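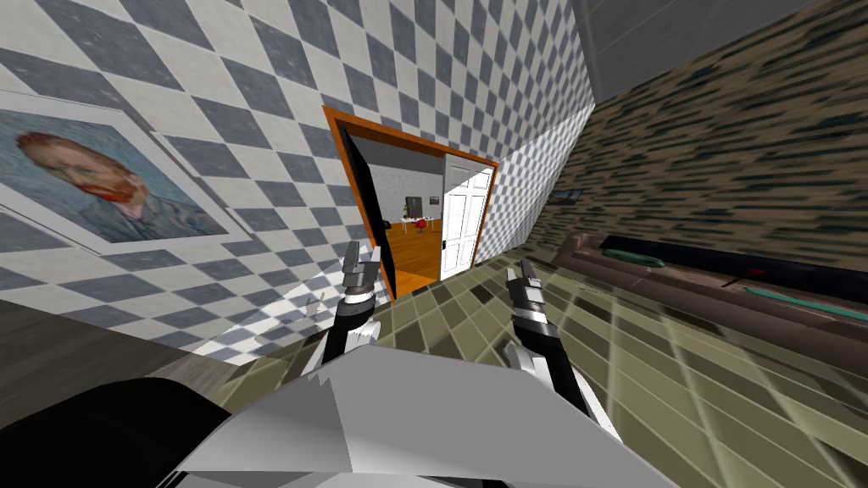
Jour de devis

Café à sept heures, tableur ouvert à sept heures cinq, et me voilà repartie dans les chiffres ! Ultley a enfin répondu : 2 420 euros pour la paire de pinces, port compris. Enemura en demande 2 092, mais sans les câbles ni le support de poignet (j'ai dû relire trois fois leur PDF pour trouver la ligne). Une fois tout rajouté, l'écart fond comme neige au soleil et je ne sais plus du tout qui est le moins cher.

Caroline Kombo penche pour Ultley, à cause du délai. Moi j'hésite encore. On a passé une bonne partie de la matinée dans la simulation, avec les deux bras dans le salon virtuel, à discuter du canapé. Oui, du canapé ! Il y a un truc vert tout en longueur posé dessus, une baguette bleu-vert un peu plus loin et un minuscule objet rouge entre les deux, et c'est ce petit rouge qui m'inquiète. Avec des doigts trop épais, je ne vois pas comment on l'attrape proprement. Donc il faut peut-être prévoir des embouts fins, donc une ligne de plus, donc Caroline qui soupire.

Autre question, la porte. Elle voudrait qu'on envoie aussi le robot dans la pièce du fond, jusqu'au bureau blanc avec la chaise rouge. Très bien, mais alors il nous faut la base mobile de Boonchu, et là on explose l'enveloppe de janvier. J'ai proposé de garder la base pour le printemps et de rester côté canapé d'ici là. Elle n'a pas dit non (elle n'a pas dit oui non plus).

À faire demain : rappeler Enemura pour la garantie, demander à Gruramar s'ils louent au mois, vérifier si la licence du simulateur se paie par poste ou par équipe. Et retrouver mon chargeur, que j'ai dû laisser en salle de réunion.

Imprimer cette page | Envoyer par e-mail

Billets récents
Louer ou acheter, le retour
Le tableur de Caroline
Pourquoi j'ai rayé la deuxième caméra
Premier appel avec Boonchu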